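Vollix Work Practice Set for Hand-Held Grippers

Sold by Grirolden
Covers: paired hand-held grippers with marker cubes, chest display and shoulder harness
Format: wall sheet, bench card, check log
Language: English
Availability: in stock

Overview

The Vollix Work Practice Set puts the rules for hand-held gripper work on paper that people can read at the table. It is written for rooms where operators record manipulation tasks with a gripper in each hand, and for the leads who check those recordings. The set covers setup, handling, marker care, room layout and stopping.

It is a guide to good practice. It does not replace a site risk assessment, the instructions from the gripper manufacturer, or any law that applies where you work. If one of those is stricter than the set, follow the stricter rule.

What is in the box

1 wall sheet, laminated, with the Chu numbering used in all Vollix sets
2 bench cards, one per operator station
1 check log, 50 pages, two sides per page
1 card of blank labels for station names

The log has 100 entries. Each entry is one session, signed at the start and at the end.

Rules covered

Section 1. Before the session
1.1 Check both grippers for cracks, loose screws and worn finger pads.
1.2 Open and close each gripper fully five times. The fingers should meet evenly along their whole height.
1.3 Fasten the harness over close-fitting clothing. Remove lanyards and bracelets.
1.4 Read the display and write any warning in the log before you start.

Section 2. Markers
2.1 Marker faces must be clean, flat and uncovered. Do not put tape across a printed face.
2.2 Replace a marker with a scratched or lifted corner, then recalibrate. Do not glue it back.
2.3 Hold the gripper by the grip. Keep fingers off the cube.

Section 3. Handling objects
3.1 Use only objects on the approved list for the task.
3.2 Close on the object slowly and stop when it is held. Soft fingers will bend well past the point where they need to.
3.3 For baskets, boxes and anything with a lid, open the lid fully before reaching in. Do not hold a lid open with a cable or with your forearm.
3.4 Drinks are kept closed and away from the work surface. Sites that use bottles as task objects list them under 3.1.
3.5 No glass, blades or heated items with this set. See the Vollix Kitchen Supplement.

Section 4. Cables and floor
4.1 Run the gripper cable along the arm with enough slack for a full reach.
4.2 Keep floor cables out of the operator's standing area. Tape them down or cover them if they have to cross it.
4.3 Spare chairs and stands go back to the wall before recording.

Section 5. Stopping
5.1 Anyone in the room can call a stop.
5.2 On a stop, open both grippers, set them down and step back from the table.
5.3 Write the reason in the log. A stopped take is kept and flagged, never deleted.

Specifications

Wall sheet: matte finish, four corner holes
Bench card: wipe-clean, fits a standard letter tray
Log: stapled, black and white
Numbering: Chu, third revision
Compatible with: Merkavard log binder, Vollix label cards

Ordering and delivery

Orders ship within 48 hours, except those placed on Saturday, which go out with the next working day's batch. Refill logs are sold singly. The wall sheet and bench cards are revised each July, and registered sites get the changed pages at no charge. Returns are accepted on unopened sets only. To register a site, enter the code on the back of the wall sheet in your Grirolden account.

In use

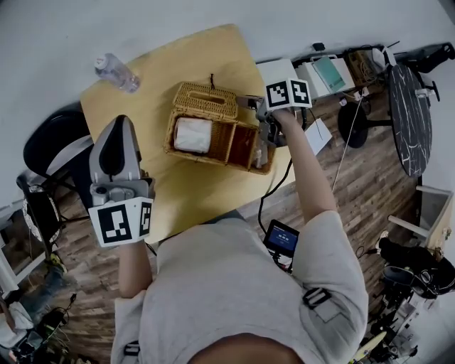
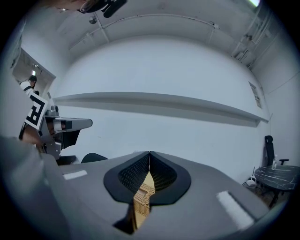 Hand-held grippers with square black-and-white markers. First picture: working over a wicker basket with the lid raised (3.3). Second picture: soft fingers closed on a textured object (3.2).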